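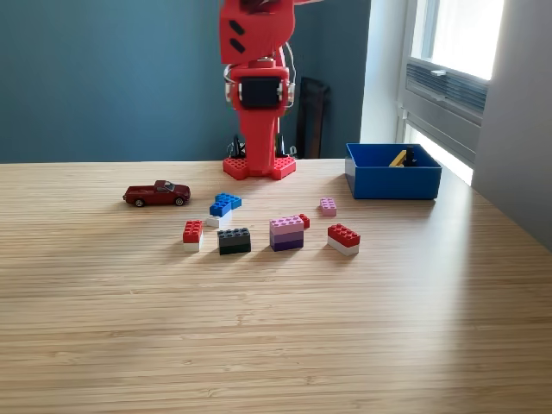

Subject: Re: [turnska-text] Zero-width space in the glossary files

Fongchan Srithong wrote:

> Search finds 2 hits for "Pultau" and I can see at least 30 with my own
> eyes. I retyped one by hand and then it turned up. Am I going mad, or
> is it the files?

It's the files. Somebody pasted the headings from a web page, and the page had put a zero-width space (U+200B) in the middle of every long word so it could break on small screens. You can't see it, your cursor barely notices it, and search treats it as a perfectly good character.

I ran Detex over the whole folder last night and got 180 of them. Most sit in headings. One is inside a file name, which explains my April.

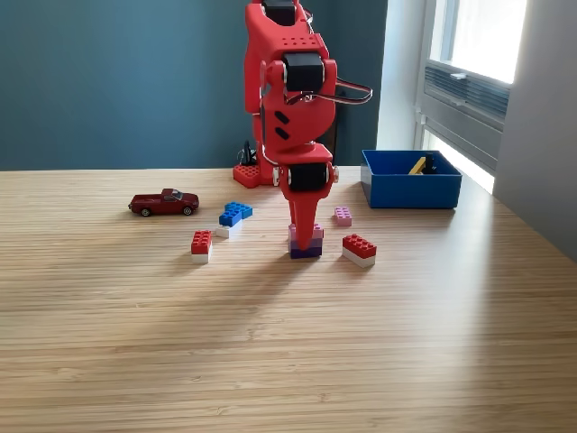 Red arm, gripper tip on the bricks.

Replacing U+200B with nothing is safe for our English and French text. Please do NOT run it on the Thai or Khmer files — there it marks where a line may break, and someone put those in on purpose.

Quách is a separate problem. Half the entries have á as one character and half have a plain a followed by a combining accent. They look the same at 100 percent zoom and at any other zoom, I checked. Normalize to NFC on save and they'll match.

I'll push the cleaned headings tonight unless anyone objects. Visible characters only, please.

Lama Abou Jaoude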